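Josto foam folding

A README for the two-armed build in the back bay of the Daverlow shared workshop

Hello, and thanks for looking in. Josto is the name we gave to a pair of small robot arms that live on a bench at Daverlow, a shared workshop where most of the other projects are furniture and bicycles. The arms pick up sheets of craft foam, hold them up, hand them from one side to the other and, on a good evening, fold them. This folder holds the recordings, the printable parts and the notes we wish we had kept from the start. It is a hobby build, put together in evenings over one long winter, and we are sharing it in April in whatever shape it happens to be in.

What is in the folder

There are 400 recorded runs under runs/, each in its own numbered directory. Every run has the video from the wrist cameras, the joint positions for both arms, the gripper openings and a short text note typed in by whoever was driving. The notes vary a great deal. Some are a full paragraph about how the foam behaved, and some say "ok". We thought about tidying them up and decided we liked them better as they were.

The parts/ directory has the drawings for the finger pads and the camera brackets. The pads went through 21 versions before we settled, and only the last 6 are included – the early ones were mostly lessons in how not to design a pad, and a few of them never made it onto an arm at all.

The tools/ directory has a player called Grerow that lines up the camera views with the joint data, so you can scrub through a run and see both arms at once. It is plain and a bit slow to open, but it has saved us many hours of squinting.

How the runs were made

One person drives both arms by hand using a pair of leader arms, and the robot copies the motion. We never wrote a script for the folding itself. A run starts when the driver presses the pedal and ends when they press it again, so you will find a little dithering at either end, and you may want to trim it before training anything.

Foam was a happy accident as a material. We had begun with dish towels, which drape beautifully and hide everything you would like to know about where the edge has gone. A foam sheet keeps its shape long enough for you to see what you have done to it, and yet it still gives when you squeeze, so a clumsy grip is forgiven more often than it would be with cardboard. It also comes in cheerful colors, and that counts for something on a dark evening!
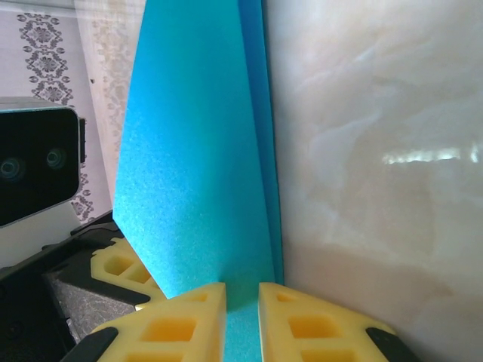

Right wrist camera: blue foam held upright between the yellow lattice pads, with the other gripper at left.

The lattice pads deserve a few words of their own, as they are the part people ask about most. Our first pads were solid, and they tended to push the foam away just before closing on it. The open cells let the face of the pad sink in a little and spread the pressure along the sheet. They are soft enough that you should check them for tears every 40 runs or so, and keep a spare set within reach of the bench. Please don't glue them on, however tempting it looks. A friction fit is fine, and you will want to swap them in the middle of a session sooner or later.

Things to watch for

The wrist cameras sit close to the work, so a sheet held upright can fill much of the view and hide the other gripper. If your model seems to lose track of the far arm, look at those moments first.

Lighting was never controlled. We recorded in the morning, in the late afternoon and well past supper, and the exposure wanders accordingly. Glare on shiny surfaces and bright light behind the work both turn up, and we have left those runs in.

The two grippers do not close at quite the same speed. The left one lags a touch, thanks to a motor we keep meaning to replace, and the joint data will show it plainly.

Building your own

The frame mounts follow the Carrasco layout, which is described in parts/carrasco_notes.txt along with the screw lengths. Print the brackets first and hang the cameras before you route any cable – we did it in the other order and had to take both wrists apart again. Run each arm slowly with empty grippers until you trust it, and keep one hand near the power switch while you do.

Use and sharing

You are welcome to use, change and pass along everything in the folder, for study or for fun. If you print the pads and find a better cell size, do send us the drawing and we will add it to parts/ with your name on it. Runs with other soft materials are very welcome too, felt especially.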